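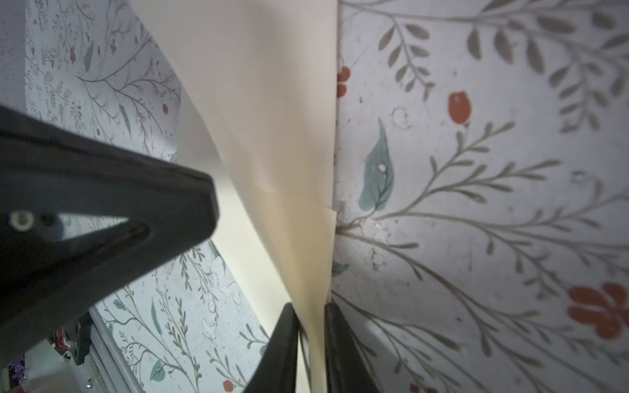 Prurach Household Heating Diaries

README and data card, release 2
Last updated: February 19, 2021

What this is

A set of diary entries in which people in Prurach wrote down when they turned their heating on, when they turned it off, and what they did in between instead of touching the dial. There are 2,870 entries. Most are a line long. A few run to several paragraphs and are mainly about a neighbour's boiler.

The diaries were collected by the Wainwright Energy Group as part of a wider look at how households say they respond to climate change and what their evenings look like when the temperature drops. Taking part was open to anyone who paid a heating bill or lived with someone who did. The second sort wrote the more interesting entries.

What's in the folder

diaries.csv - one row per entry
homes.csv - one row per home, with building type, main fuel and a few answers from the sign-up form
codes.txt - what the theme codes mean
changes.txt - what we changed between releases, with the embarrassing bits left in

The files are plain comma-separated text. They open in a spreadsheet, but please import the date column as text. Some spreadsheets will helpfully turn day and month around and then deny it.

Columns in diaries.csv

home_id: links to homes.csv. Has no meaning beyond that.
entry_date: day, month, year, as written by the person. Missing years have been filled in from the diary cover.
on_time, off_time: as written. "After tea" has been left as "after tea". We did try converting these to clock times and stopped when it became clear that tea in Prurach covers most of the evening.
room: the room the person was in, if they said.
instead: anything done to keep warm other than heating. Free text. Blankets, jumpers, baking, going to bed, going to the library, sitting on the side of the house that gets the sun.
feeling: how warm the person felt, on a scale of 1 to 7, where 1 is very cold and 7 is too warm. One home used the scale upside down throughout. Their scores have been turned round and the rows are marked in the notes column.
theme: added by us. See codes.txt.
notes: added by us, usually apologetic.

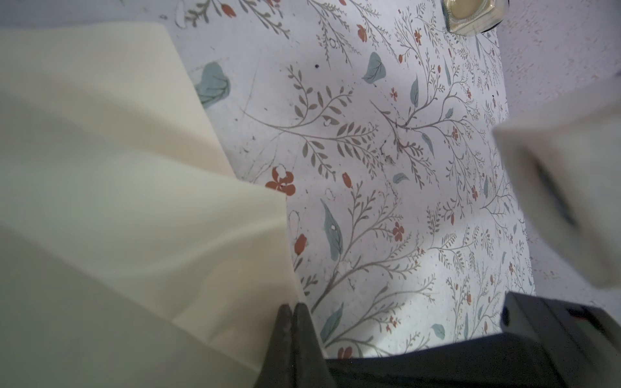 Floral-patterned tabletop with cream fabric on the left

How the entries were coded

Each entry was read by 2 coders working separately. Where they agreed, the code stands. Where they didn't, they talked it over and wrote down the result, and in the most stubborn cases both codes were kept with a slash between them. The codes that caused most trouble were "saving money" and "saving carbon". People rarely pick one. A typical entry says the heating stayed off for the planet, then gives the price of oil to the penny.

We have not tried to decide which reason was the real one, and we would ask you not to try either on the strength of a sentence written at bedtime.

Spelling has been left alone. Names of people, streets and pets have been removed. The pets were a harder decision than you might think, but Prurach is a small place and some of the dogs are well known.

Known problems

Coverage of summer is thin. Diaries were handed out all year, but an entry for July mostly says "no" and then nothing for weeks. A blank day in summer probably means the heating was off. A blank day in winter could mean anything, including a lost pen.

Homes on the Matel estate share a heating system that residents can't fully control. Their on_time and off_time values describe when the radiators felt warm. Treat them separately, or at least put a footnote on your chart.

People who agree to keep a heating diary are not like people who don't. Several wrote that keeping it made them turn the heating down, and at least one that it made them turn it up out of spite. If you want to know how a whole town behaves, you will need something better than this.

There are no meter readings. We asked for them and got such a mixture of units, photographs and guesses that they were left out. 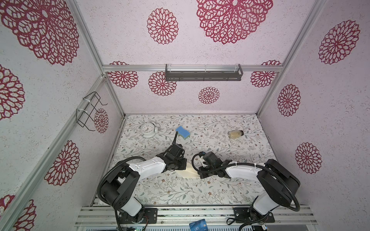 Changes since the first release

Duplicate rows from the online form have been taken out. The form had a submit button that gave no sign of having been pressed, so the keener diarists pressed it again. The room column now treats "lounge", "sitting room", "front room" and "the good room" as separate values. We merged them last time and received letters.

The theme code "other" has been split. It had become the largest theme in the file and was starting to look like a finding.

Tools

Tidying was done with Ranex, a small set of scripts kept in the same place as this folder. You don't need it to use the data. If you do run it, run it on a copy. It writes over its input, a design choice we have come to regret.

Using and sharing

Free to use for research, teaching and general curiosity. Please credit the Wainwright Energy Group and give the release number. Please don't try to work out who wrote what, and don't quote an entry at length in anything that will be read in Prurach without asking us first.

Corrections are welcome through the issues page. Include the home_id and entry_date, and say what you think the value ought to be. Reports that simply say "this seems wrong" will be believed, but it may take us a while to find out what they mean.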